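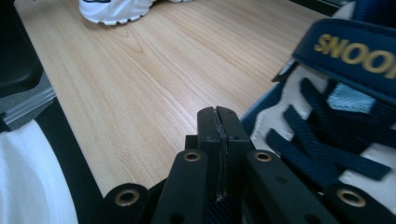
White sneaker and a blue and white shoe on a wooden surface.

Skivthorpe extends kerbside textile and footwear collection to all households

Last updated: 11th August

Households across the Skivthorpe council area will be able to leave worn clothing, household linen and footwear at the kerb for collection from the end of the month, following a decision by councillors to extend a service previously limited to the town centre and the northern suburbs.

The extended service will cover every residential street with an existing recycling run, as well as rural properties on the Drustard road as far as the old sawmill turn-off. Collections will take place on the same day as the fortnightly paper and cardboard pick-up. Residents will not be charged separately, and there is no need to register.

Under the trial, which ended in the autumn, 1529 households were offered the service. Council staff reported to the July meeting that participation had grown steadily and that the material collected was generally clean and suitable for sorting. The report recommended that the service continue without a break, although councillors chose to allow a short pause while a new contract was prepared.

The contract has been awarded to Umari, a textile recovery company that already operates the sorting depot beside the transfer station. Umari will employ additional staff at the depot and will run two dedicated vehicles, both of which are to be based in the municipality.

Matúš Vondráček, the council's manager of waste services, said the change would remove a large amount of reusable material from the general waste stream.

"Clothing and shoes are among the heaviest items we find when we audit household bins, and a good part of what we find is still fit to wear," he said. "Residents told us they were willing to separate these things if we gave them a simple way to do it. For many people the drop-off bins at the shopping centre were too far away, or were full by the time they got there."

What will be accepted

Residents will receive a roll of purple collection bags and a printed guide with their next rates notice. Bags should be tied and placed beside the recycling bin, at least half a metre from parked cars, by 6 am on the day of collection. Further bags may be picked up at the library, the civic centre or the customer service desk at the transfer station.

The service will accept clothing of any size, sheets, towels, curtains, belts, handbags and all types of paired footwear, including school shoes, work boots and sandals. Shoes should be tied together by the laces or held with a rubber band. Items with small holes, missing buttons or light stains may be included, as a portion of the material is cut down for industrial wiping cloths.

Pillows, doonas, carpet, single shoes and anything that is damp, mouldy or marked with paint or oil will not be accepted. Gumboots may be collected only if they are free of mud. Bags that contain prohibited items will be left at the kerb with a tag explaining the reason.

Where the material goes

Sorting will be done by hand at the depot. Garments and footwear in good condition will be offered first to charity shops in the region, and then sold through Umari's wholesale outlet. Fabric that cannot be worn again will be sent for shredding and used as filling for punching bags, car seats and sound insulation.

Footwear is more difficult to recover because the sole, upper and lining are usually made of different materials that have been glued or stitched together. Worn-out shoes will be stored at the depot and transported in bulk to a processor interstate, where the rubber and foam are separated and ground for use beneath playground surfaces. The council expects to send the first full load before Christmas.

A separate arrangement has been made for children's shoes. Pairs with reasonable wear left in them will be cleaned and passed to the Grímsdóttir Centre on Mill Street, which distributes school clothing to families at the start of each term. Shoshana Doucet, the centre's coordinator, said demand for school shoes in particular had risen over the past year.

"Children grow out of shoes well before they wear them out, and a new pair is a real expense for a family with three or four at school," Ms Doucet said. "We are seldom short of jumpers. Shoes are what parents ask for, and the larger primary sizes go first."

The centre will hold an open day for families later in August. No referral is needed, and families are not asked for proof of income.

Cost and review

The service will be funded from the existing waste levy for its first 17 months. Councillors were told that part of the cost would be offset by lower landfill charges, with the remainder to be considered as part of next year's budget. An amendment seeking a small annual fee for properties outside the town boundary was put to the meeting and lost.

Several residents who made written submissions raised the matter of bags being opened or removed before collection, which occurred on a number of streets during the trial. The council has asked Umari to begin its runs earlier in the morning in those areas and has advised residents not to put bags out overnight. Apartment blocks with more than 30 units will be provided with a lockable cage in the bin room, by agreement with the building manager.

Charity shop operators had also asked for an assurance that the service would not reduce direct donations. The contract requires Umari to report quarterly on the amount of material passed to local shops – a condition that was not part of the trial – and the reports will be published on the council website.

The existing drop-off bins at the shopping centre and the sports ground will remain in place until the end of the year. Their future will be considered once collection figures for the first quarter are available.

Printed guides are available in large type and in five community languages on request. Residents who have not received their bags by the week of their first collection should contact the waste services team by telephone or at the civic centre during business hours.

17 shares
6 comments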